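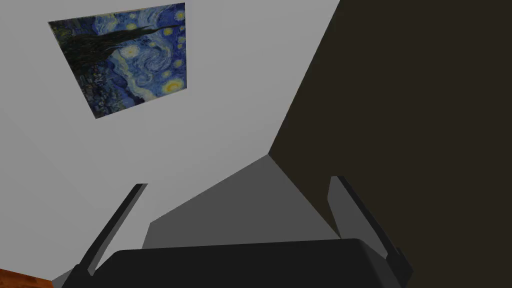
I spent most of July on one question: how much does a grasping policy care about what's on the walls? Quite a lot, as I now know, and I've been bugging everyone I meet about it ever since!

Some background. Our policy, Clider, learns from a wrist camera in simulation. Ginevra Caputo had been training it in a single room, and it did beautifully there. Then she changed the wall colors and the success rate dropped through the floor. The arm would drift off to one side and close on thin air (I may have laughed, and then I stopped laughing).

So we tried the simplest thing we could think of. Every episode gets a fresh room: new wall shades, new floor, new lighting, and sometimes a famous painting hung up as a distractor. Van Gogh's Starry Night is my favorite of the bunch, all those swirls and bright yellow blobs, exactly the kind of busy texture a small vision network loves to latch onto.

We generated 175 rooms for training and kept 15 back for testing, then ran 300 grasps with each version. The policy trained on varied rooms held up in the unseen ones, and the single-room one mostly didn't. It cost us 2 extra days of training. I'd pay that again in a heartbeat.

What I really want to know is whether the paintings matter more than the wall colors. Ginevra bets on the colors, I'm on team painting, and the runs that split them apart are going now.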